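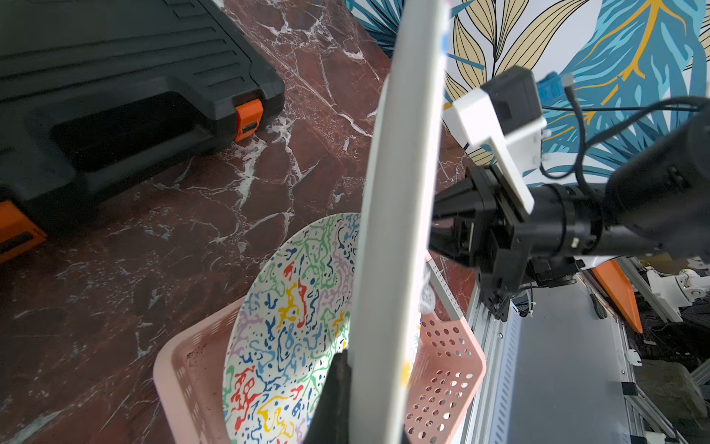
Issue 80, page 3

The plate bench had its first real fault, and we learned a ton from it! During cycle 2596 the left arm's gripper drifted tighter in small steps, well past its limit, and the current alarm stayed silent. Siiri Heinonen hit the stop before anything cracked (great reflexes). Naveen Kandpal went through the log line by line and found the culprit: a force limit that reset to its default after every pause. We love a bug you can point at! Squiggle plates and the pink basket are still the standard test, so please leave both on the marble top.

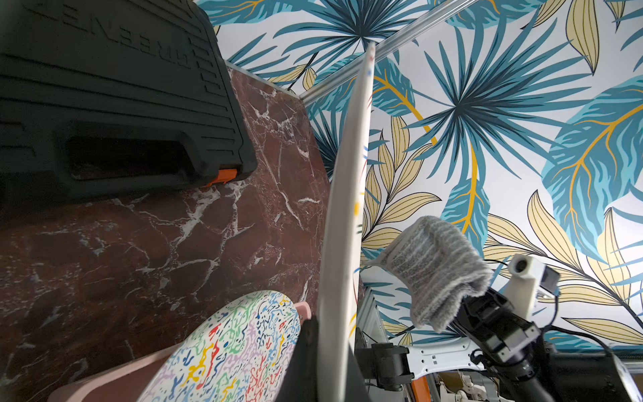
What changes at the bench

The limit now reloads before each grasp, and a second check halts both arms if the two readings disagree. Until Merja Seppälä signs off on 3000 clean cycles, keep hands outside the rail whenever the arms are powered. Spot any odd squeezing? Press stop first, then tell Merja.
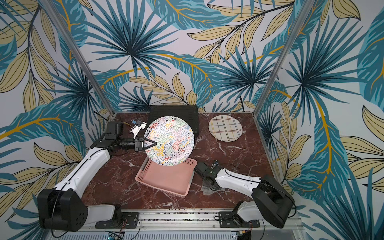 Left arm gripping a squiggle plate over the pink basket, Wimwood bench.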